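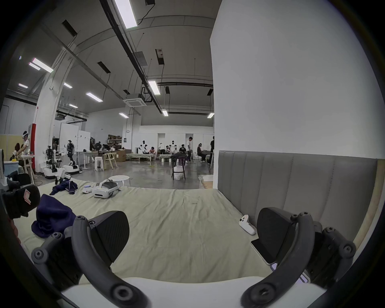 3.2 Sleeping arrangements and time of purchase

Figure 2. A bed with a padded headboard and a pale fitted or flat sheet, of the type coded as "upholstered" in Table 4.

Households in Narton were asked when they last bought a bed, a mattress or bed linen, and who in the home made the choice. Of the 400 households that returned the form, 27 had bought nothing for the bedroom since moving in. These were left out of the analysis below.

Mattresses were replaced less often than sheets, as expected, but the gap was wider in rented homes. Tenants tended to keep the mattress that came with the unit and spend on linen instead. Kiều and Trương found the same pattern in their earlier work in Beriris, where furnished rentals are more common.

Headboards were harder to code. Many people did not think of the headboard as a separate item – they gave one price for the whole bed – and we therefore treat bed and headboard as a single purchase. Upholstered types were reported mainly by owners who had moved within the past two years.

Most forms were filled out on a Sunday, when more than one adult was at home. Answers given by two adults together listed more purchases than answers given by one. We return to this in Section 4.1.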